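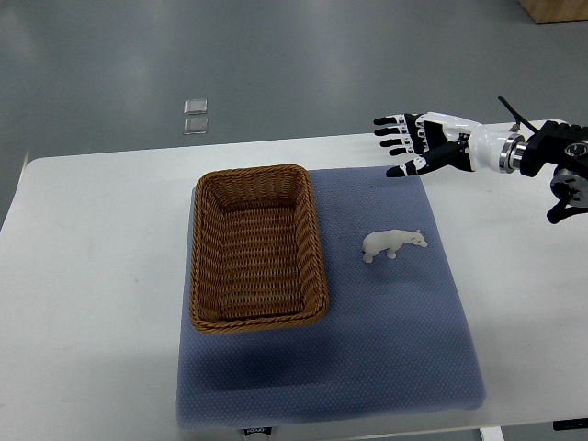
*Zolstead Nature Club, Junior Group (ages 7 to 11)*

# Why Do Bees Build with Hexagons?

Get your face close to a piece of honeycomb and you'll see something amazing. Little six-sided rooms, row after row after row, all fitting together like the best puzzle in the world! A six-sided shape is called a **hexagon**, and honeybees are some of the greatest hexagon builders on Earth.

They do it without rulers. They do it without pencils. They even do it in the dark, because the inside of a hive has hardly any light at all.

So how do they manage it, and why that shape?

## First, you need some wax

Bees don't go out and find their wax. They make it themselves, out of their own bodies! A worker bee has eight tiny wax makers, called **glands**, on the underside of her belly. When she's the right age (usually between one and three weeks old) and has had plenty of honey to eat, the glands start to work, and out come thin, clear flakes of wax. They're smaller than the head of a pin.

She takes a flake off with her legs, passes it up to her mouth, and chews it. Chewing makes it soft. Then she presses it onto the comb where it's needed, and another bee may come along and push it, scrape it, or smooth it some more.

Building is warm work. Bees can shiver their flight muscles to make heat, a bit like you shiver when you get out of the pool, and warm wax is much easier to shape than cold wax.

Making wax also uses up a lot of food. For every pound of wax, the bees have to eat several pounds of honey! If you were a bee, you would want to be pretty careful with it. Hold on to that thought — we're going to need it in a minute.

## The gap problem

Imagine you're building rooms for honey, and you decide to make them round. Round is a good shape! Cups are round, jars are round, and lots of other insects and birds like round nests.

But try putting a bunch of coins flat on a table and pushing them together as tightly as you can. There are always little gaps between them. You can't squeeze the gaps away, no matter how hard you push. In a hive, every gap is a place where you can't keep honey, and it has to be filled up with wax or left as wasted space.

So you want a shape that fits against copies of itself with no gaps. When shapes do that, we say they **tile**. And if you want all the sides to be the same length and all the corners to be the same too, only three shapes can do it:

- triangles
- squares
- hexagons

Not pentagons (five sides). Not octagons (eight sides). You can try them if you like! Cut some out of paper and see where the holes turn up. 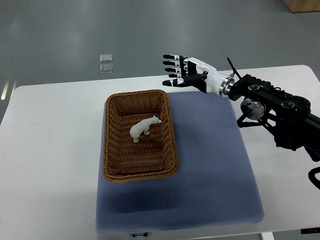 Now, out of those three winners, which one would save the most wax? You can test it with string. Cut a piece 12 inches long and tie or tape the ends so it makes a loop that is 12 inches all the way around. Pull it into a triangle with sides 4 inches long. Then make it a square with sides 3 inches long. Then make it a hexagon with sides 2 inches long. (You may need a friend for the hexagon, or six thumbtacks and a piece of cardboard.)

The loop never gets any longer, but the space inside it does get bigger! The triangle holds almost 7 square inches. The square holds 9. The hexagon holds more than 10! With the same amount of wall, a hexagon gives you the most room.

Do you remember how much honey it takes to make wax? A bee that builds hexagons gets more storage from less wax, and that leaves more honey for winter.

## Do bees know math?

Ooh, this is a great question, and scientists have been arguing over it for a very long time.

Some of them think the cells start out closer to round, and the wax gets pulled straight where the walls touch. You can see something like it with soap bubbles. Blow one bubble and it's a ball. Blow a whole crowd of bubbles the same size into a flat layer, and the ones in the middle push up against their neighbors until they look like hexagons.

Other scientists have watched bees closely and say the bees do a lot of the shaping on purpose, using their jaws and feelers to check the walls as they go. It may be a little of both. Bees can also fix mistakes. When two groups start building from different ends of the hive, the rows don't always line up in the middle, and then you may find a few odd cells with five sides or seven sides where they had to join.

## What goes in all those rooms?

Honey, of course! But the same comb is used for other things too:

- **Nectar** that is still turning into honey. It's watery at first, so bees fan it with their wings until a lot of the water is gone. Those wings beat roughly 200 times every second when a bee is flying, so a bee is a very good fan.
- **Pollen**, packed down tight. It's food for the colony, and it can be yellow, orange, even purple, depending on the flower.
- **Baby bees!** The queen lays one egg in a cell. The egg hatches into a white, wormy larva, and about three weeks after the egg was laid, a grown worker bee chews her way out.

The cells aren't perfectly level, either. They tip up a tiny bit at the open end, and that helps keep the nectar from dribbling out. When the honey is ready, the bees close the cell with a lid of wax.

## Go on a hexagon hunt

Bees aren't the only ones with hexagons. Snowflakes have six sides or six arms. Some kinds of lava crack into tall six-sided columns as they cool. Turtle shells have some, and so do many soccer balls (look for the white patches). People borrow the pattern for bathroom tiles, chicken wire, and all sorts of bumpy and dotty surfaces around the house.
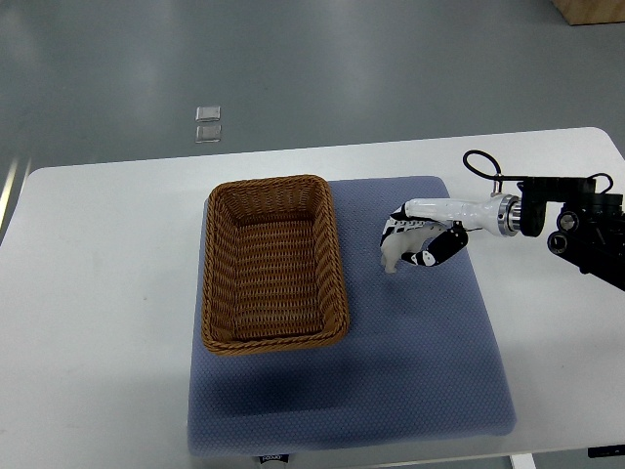
*A blue-gray mat with a honeycomb-like dotted surface.*

Draw what you find in your nature notebook and write down where it was. If you aren't sure that it's a hexagon, count the sides twice, starting from a corner you've marked with your finger.

Marisol Varela will have a piece of real, empty comb at the October meeting, along with magnifying glasses. It's very light and it breaks easily, so we'll take turns holding it. Bring your drawings!

## Bee words

**Cell:** one little room in the comb.

**Colony:** all the bees that live together in a hive.

**Gland:** a body part that makes something, such as wax, sweat, or spit.

**Larva:** a baby insect that doesn't look like its parents yet.

**Tile:** to cover a flat surface with shapes and leave no gaps.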